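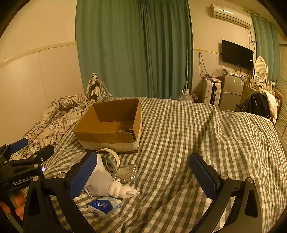
Small things on a gingham sheet: a folded face mask, a plaster figurine, a little blue-and-white box.

August
By Amerley Antwi

People wanted for Shelf Life, a book and a short run of talks on the small stuff we keep and can't explain. Need people from Pindgate and Utstead mostly but will look at anyone who can get here by bus. Read to the end before writing to me please, half the emails last time asked things that were in the notice.

What it is. We sit down with you, you bring objects, you talk, we record the talking. Later you write a short piece, or we write it from the recording and you fix it. Pieces go in the book. Some people read theirs out loud at the Karagiannis hall, only if they want to. The last book was kitchen things and sold out at the hall, so now we are doing the rest of the house. Drawers, windowsills, coat pockets, the top of the fridge.

Who we want. Adults, any age over 18. No writing experience needed. We had plenty of retired teachers last time (hello, thank you, you can apply again) and not enough people who work nights, people who rent rooms, people who moved here with one suitcase. Students fine. People who have just cleared out a parent's house, yes, if you feel up to it. People who own almost nothing, also yes, Vasiliki is very keen on this and she is editing.

Objects. Should fit in a shoe box. Should be yours or you should have permission. Worth nothing is fine, worth nothing is better really – we have no insurance for jewelry or coins and will ask you to take them home again. Nothing alive, nothing that used to be alive apart from shells and wood. No medicine. No knives, the hall has a rule. Letters OK but if someone else wrote it and they're still around, ask them first.

Don't go and buy something. Don't pick the thing you think sounds best. Last round a man spent his whole first session on a medal and then at the door started talking about a bus ticket he had folded into his wallet, and the bus ticket is what got printed.

What you'd be doing
You come to 2 sessions, both at the hall, side entrance. First one is the talking. Thanasis Sfakianakis does the recording, he is quiet and won't push. Second one is going over your text with Vasiliki Karras, bring a pencil. In between there is homework: read the transcript, cross out whatever you don't want. Anything crossed out is gone, we delete it from the audio as well.

Sessions start 6:30 p.m., morning slots at 10 if you work evenings. Say which in your email. Can't do weekends this time, the hall is rented out.

Your finished piece is up to 350 words. Short I know. People complain and then they manage. If you write in Greek, Twi or Spanish send it in that language, we print both and Styliani Theodorakopoulos is arranging the translations. Other languages, ask, we will try and find someone but I can't promise before the deadline.

Money
We pay. $51 per person, cash or check, handed over at the second session. Bus fare on top if you keep your ticket. It doesn't go up if you bring more objects, someone will ask. You also get a copy of the book. More copies at cost price.

If getting benefits means a payment is trouble for you tell me and we'll do it as a grocery card instead.

Names and privacy
You can use your real name, first name only, or something made up. Same for everyone you talk about. Drawings of the objects will be done by Styliani, from life, at the first session while you talk – so the object stays on the table in front of her and goes home with you the same night. We don't keep anything. If you'd rather it wasn't drawn, just say.

You can pull out any time up to the day it goes to the printer. After that I can't get it back, sorry. You keep the money either way.

Rights: you own your text. We get to print it in this book and read bits out at the talks. Anything else we come back and ask. Form is one page, Kalliopi wrote it and it's in normal words.

Getting in
The hall has a ramp on the parking lot side, and a restroom on the same floor. Lift is out so everything is downstairs. Loop for hearing aids works in the big room only, tell me if you need it and we'll put you in there. Kids can come along if you have nobody to leave them with, there's a table and crayons, but no one is hired to watch them. Tea, coffee, Kalliopi's cookies probably.

How to apply
Email or drop a note in the mailbox at the hall marked SHELF LIFE, box 629. Tell us:
your name and the best way to reach you
what you'd bring, a line or so each
where it normally sits in your house
evening or morning
anything we should know about access or food

No resume. No photo needed. Please don't send the finished piece, we want to hear you talk first, and if it's already written people tend to just read it at us.

Deadline is noon on the last day of August. We pick by trying to get a mix, it isn't a contest and there's no ranking. Everbody gets an answer by mid September, including the no's. If it's a no you go on the list for the next one, which is likely garages and sheds.

Also looking for – seperate from the above – one person to type transcripts from Thanasis's recordings. Paid by the hour, from home, own laptop. We use Fesex for the files, it's clunky but you'll pick it up fast. Needs decent spelling (better than mine) and patience with accents. Put TYPING at the top of your email and say what hours you have free in September.

Questions to Kalliopi Sotiropoulos at the front desk, mornings until 11:30. Not me, I'm out most of the month and slow on the phone. She has the forms, and spare copies of the kitchen book to look at there. Please leave them at the desk when you're done.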